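Plimholm Workshop Builders Post Plans for Hand-Held Gripper

Posted in Makers, Robotics
Filed at 4:40 pm

Members of the Plimholm shared workshop have released build files for the Clirkier, a hand-held two-finger gripper meant for recording grasping motions in ordinary rooms. The release covers the second version of the tool, finished in June, and includes cutting drawings, a parts list, wiring notes and the firmware source.

The Clirkier is carried by a person and has no arm behind it. The operator closes the jaws by hand on an object while a camera on the tool records the approach and the grasp. The recordings are then used to train a controller for a bench arm, which the workshop is building as a separate project under the name Imow.

Frans Dierckx, who drew the linkage, said the first version failed on small objects. Its fingers were driven by a single pivot on each side and swung inward on an arc, so the pads met at the tips before they met at the base. Anything narrower than a marker pen rolled out.

The second version replaces the single pivots with a four-bar linkage on each side. The fingers now stay parallel through the full stroke. Total weight is 859 grams, which Dierckx considers too high for long sessions. He has asked other builders to send in lighter plate designs.

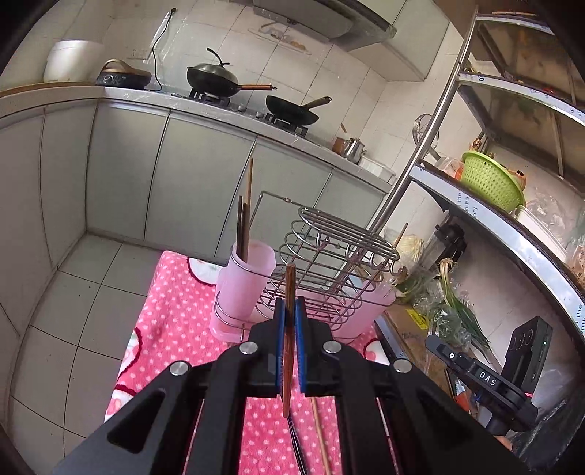

Grip on thin, round stock was the main target for the redesign. The workshop's written procedure calls for picking up an object, holding it upright, moving it to a second position and releasing it. Kitchen items make up most of the object list, and a wooden chopstick is the narrowest of them. Held vertically between the blue rubber-padded fingers, it touches the pads along a very narrow strip, so any error in jaw alignment shows up as tilt. The triangular cut-outs in the black plates take out material between the pivots, and the notes warn against making them larger near the joints, where the first set of test plates cracked.

The procedure asks for 300 recorded grasps per object, with the starting position changed each time. Builders are told to leave the surroundings as they are and to avoid clearing counters or changing the lighting. According to the notes, a controller trained only on recordings from a bare bench did poorly when the arm was moved to another room.

Calibration takes 6 steps and needs a caliper and a flat reference block. The jaws are closed on the block, the encoder is set to zero, and the reading is checked again at half stroke and at full opening. If the two sides differ, the linkage screws are loosened and the procedure is repeated from the start. The firmware stores the last calibration and logs jaw position at 100 samples per second.

One item on the parts list is still open. The finger pads wear at the lower edge, and the replacement rubber tried so far has been either too stiff or too quick to tear. A second builder at the workshop, Li, is testing pads cast in a two-part mold and will add the drawings to the release if they hold up.

The files can be copied and changed without charge, provided the original drawings are credited. Questions about the linkage should go to Dierckx through the workshop's project page. Plans for the Imow arm have not been released, and the group has given no date for them.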